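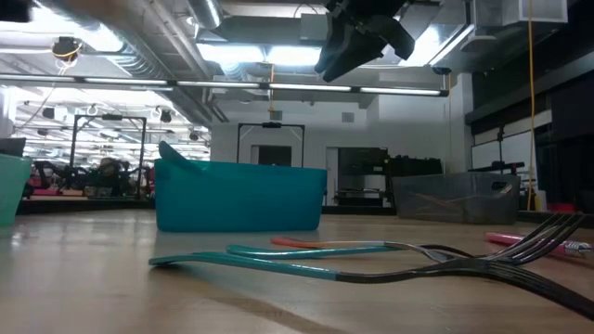

Brendach Travel Awards: Fall Round Now Open

Sunday, September 5, 2021

The Estby Institute is accepting applications for the fall round of the Brendach Travel Awards. The awards cover conference travel and short lab visits for graduate students and postdoctoral researchers in vision science, optics and related fields. Each award is worth up to $1000. Unspent funds return to the program at the end of the award period and cannot be carried over.

The spring round was held with virtual meetings only, and awards were limited to registration fees. Travel costs are eligible again in this round. Virtual registration fees also remain eligible. An applicant may request both for the same meeting if the in-person portion is canceled by the organizer after the award is made. 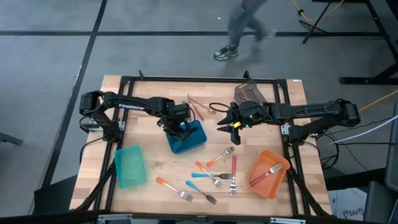 Reading time: 3 min

Eligibility

Applicants must be enrolled in a graduate program or hold a postdoctoral appointment at the time of application and on the first day of travel. Medical students on a research year are treated as graduate students. Undergraduates should apply to the Oltent Fund, which has its own form and a later deadline.

Applicants who received a Brendach award in either of the two previous rounds are not eligible. An award that was declined before any payment was made does not count toward this limit.

For conference travel, the applicant must be the presenting author of a talk or poster. The abstract does not need to be accepted at the time of application, but no payment is made until the acceptance notice is on file. For lab visits, the host lab must supply a letter on letterhead stating the dates of the visit, the method or instrument to be learned, and any bench fees.

Application materials

The application consists of a cover form, a statement of no more than 200 words, a one-page budget and a letter from the faculty adviser. The statement should describe the work to be presented or the technique to be learned. General career goals are covered on the cover form and should not be repeated. Statements over the limit are returned without review.

Budgets should list airfare, lodging, ground travel and registration on separate lines. Meals are paid at the institute's standard daily rate and should be entered as a single total. Equipment, software and publication charges are not allowed.

Review

Applications are scored by three readers from outside the applicant's department. Scientific content makes up 70 percent of the score and the budget and travel plan make up the rest. Ties are settled in favor of applicants with no previous award from the institute. Decisions will be sent by email in December.

Awards are paid as reimbursement. Receipts are due within 30 days of return and should be sent as one PDF file to the grants office, Awwad Hall, campus box 3514. Applicants who cannot pay in advance may ask for direct billing of airfare and registration by checking the box on the second page of the cover form.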